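작업 노트 / 공동 작업실
8월, 오전 9시 조금 지나서 시작

주제: 쪽 염색 반복 시험, 세 번째 묶음. 면 평직과 모시 조각의 발색 차이, 그리고 헹굼 물의 영향.

지난번 묶음에서 모시 쪽이 얼룩이 심했다. 원인을 정련 부족으로 보고 이번에는 정련을 다시 하는 것부터 시작했다. 소다회 푼 물에 면과 모시를 따로 넣고 삶았다. 같은 솥에 넣으면 모시에서 나온 누런 물이 면으로 옮겨 가는 것 같아서 따로 했는데, 이건 확인한 적이 없으니 다음에 한 번은 일부러 같이 삶아 볼 것.

삶은 뒤 중성이 될 때까지 헹구고 젖은 채로 비닐에 넣어 두었다. 말렸다가 다시 적시는 방법은 이번에는 안 쓴다. 오예서 씨는 말렸다가 다시 적시는 쪽이 얼룩이 덜하다고 하는데 내 경우에는 반대로 나왔다. 천을 적시는 시간이 서로 달랐을 수 있다. 예서 씨는 전날 밤부터 담가 둔다고 한다. 나는 그렇게까지 안 했다.

염액은 헤산스(Hesance)에서 받은 니람을 썼다. 통에 적힌 로트가 지난번과 다르다. 뚜껑을 열었을 때 냄새는 비슷했고 색은 조금 더 회색에 가까웠다. 물기가 많은 편이라 위에 뜬 물을 덜어 내고 아래쪽 앙금만 떠서 썼다. 무게는 젖은 상태로 잰 것이라 지난번 기록과 바로 비교하면 안 된다. 표에 따로 표시해 둠.

환원은 과당과 소석회. 물 온도 46도에서 시작했다. 과당을 먼저 녹이고 니람을 넣은 다음 소석회를 나누어 넣었다. 한꺼번에 넣으면 바닥에 덩어리가 져서 나중에 저어도 안 풀린다. 저을 때는 한 방향으로 천천히, 공기가 들어가지 않게. 뚜껑을 덮고 담요로 싸 두었다.

첫 확인 때는 표면이 아직 파랗고 아래는 탁한 올리브색이었다. 두 번째 확인 때 표면에 구릿빛 막이 생겼고 거품이 가운데로 모였다. 유리컵으로 떠서 보니 맑은 황록색. 이 정도면 넣어도 된다고 보고 거품을 걷어 냈다. 걷어 낸 거품은 버리지 않고 그릇에 모아 두었다가 끝나고 다시 넣었다.

담금은 한 번에 5분, 꺼내서 공기 중에 펼쳐 두고 색이 다 돌아온 다음 다시 담금. 면은 6회, 모시도 6회. 지난번에는 횟수가 들쭉날쭉해서 비교가 안 되었다. 이번에는 천마다 귀퉁이에 실로 매듭을 지어 횟수를 표시했다. 물감이 묻어도 손으로 만져서 알 수 있어서 좋다. 종이 꼬리표는 다 풀어져서 쓸모가 없었다.

담금 중 메모
- 모시는 넣자마자 뜬다. 미리 염액과 같은 온도의 물에 담가 공기를 뺀 다음 넣으니 가라앉았다.
- 면은 접힌 자리에 흰 줄이 남는다. 액 안에서 계속 펼쳐 주어야 하는데 손을 너무 움직이면 공기가 들어간다. 천천히.
- 네 번째 담금부터 액이 녹색 쪽으로 기울었다. 과당을 조금 더 넣고 쉬게 했다. 그동안 점심.
- 장갑 왼손 손끝이 샌다. 새것으로 바꿀 것.

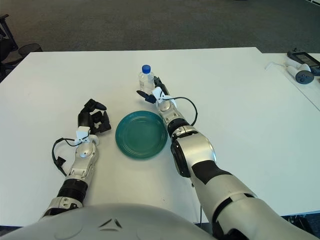

헹굼 물은 이번에 두 가지로 나누었다. 하나는 수돗물 그대로, 하나는 식초를 조금 탄 물. 수돗물로만 헹군 면은 손에 뻣뻣한 느낌이 남았고 말린 뒤에는 흰 가루가 비쳤다. 석회가 남은 것으로 보인다. 식초 물을 거친 쪽은 가루가 없고 색이 약간 맑다. 차이가 크지는 않다. 그런데 색 비교를 어디에 놓고 하느냐에 따라 차이가 더 커 보이기도 하고 없어 보이기도 한다. 흰 탁자 위에서는 둘의 차이가 잘 보이는데, 청록색 접시처럼 푸른 기가 도는 것이 옆에 있으면 내 눈에는 쪽색이 실제보다 붉게 느껴진다. 앞으로 색을 판정할 때는 흰 바닥에 천만 올려놓고 본다. 창가 자리는 오후가 되면 빛이 노래지므로 오전 중에 볼 것.

이 점은 사카이 신지 씨가 전에 지적한 것과 같다. 그때는 대수롭지 않게 들었는데 지난 기록을 다시 보니 첫 묶음 판정은 갈색 작업대 위에서, 두 번째는 신문지 위에서 했다. 두 묶음을 나란히 두고 "두 번째가 더 짙다"고 적어 놓은 것은 믿을 수 없다. 보관해 둔 조각으로 다시 판정하고 해당 줄은 고쳐 쓸 것. 원래 줄은 지우지 말고 가운데 선만 그어 둘 것.

마찰 시험은 간단하게 했다. 마른 흰 면으로 문지르고, 물에 적신 흰 면으로 문지르고. 누르는 힘은 같은 추를 올려서 맞추었다. 마른 쪽은 면, 모시 모두 옅게 묻었다. 젖은 쪽은 모시가 훨씬 많이 묻었다. 마지막 담금 뒤에 산화를 충분히 시키지 않고 바로 헹군 탓인지, 모시 표면에 얹혀 있던 것이 떨어지는 것인지는 모르겠다. 같은 천을 한 번 더 뜨거운 물에 빨고 다시 문질러 보아야 한다.

카린 르미외 씨가 콩물을 먼저 먹인 모시 조각을 두고 갔다. 같은 액에 끝에 가서 두 번만 담가 보았다. 두 번인데도 내 네 번짜리와 비슷하게 짙다. 다만 가장자리에 콩물이 고였던 자국이 그대로 진하게 나왔다. 콩물을 쓴다면 널어 말릴 때 위아래를 바꾸어 가며 말려야 할 것 같다. 농도는 르미외 씨에게 물어볼 것. 쪽지에는 "진하게"라고만 적혀 있다.

실패한 것 하나. 홀치기한 면 손수건은 묶은 실이 느슨해서 무늬가 거의 사라졌다. 정련하면서 실이 늘어난 듯하다. 묶는 것은 정련이 끝난 다음에, 젖은 천에 하는 것으로 순서를 바꾼다. 실은 페트렌코(Petrenko) 굵은 것으로. 가는 실은 손가락만 아프고 잘 안 조여진다.

염액은 버리지 않았다. 저녁에 재 보니 32도까지 내려가 있었고 표면 막은 얇지만 남아 있었다. 모아 둔 거품을 다시 넣고 저은 뒤 뚜껑을 덮었다. 내일 아침에 데워서 상태를 보고, 황록색이 돌아오면 남은 모시를 마저 담근다. 돌아오지 않으면 과당부터 넣고 소석회는 산도를 본 다음에 결정.

재커리 캐런 씨에게: 큰 스테인리스 솥은 제가 며칠 더 씁니다. 급하면 말해 주세요. 선반 아래 칸에 있는 작은 솥은 소다회 전용이니 다른 용도로 쓰지 말아 주세요.

다음에 할 일
첫 묶음과 두 번째 묶음 재판정(흰 바닥, 오전)
모시 젖은 마찰 재시험, 뜨거운 물 세탁 후
면과 모시를 같은 솥에 삶아 누런 물이 옮는지 확인
니람 수분 재기. 젖은 무게로는 더 이상 기록하지 않기
장갑, 식초, 산도 시험지 주문
콩물 농도 문의

추가, 오후 7시. 널어 둔 면 가운데 수돗물로만 헹군 조각 하나를 식초 물에 다시 담갔다가 헹구어 널었다. 가루는 없어졌다. 색은 마른 다음에 적는다.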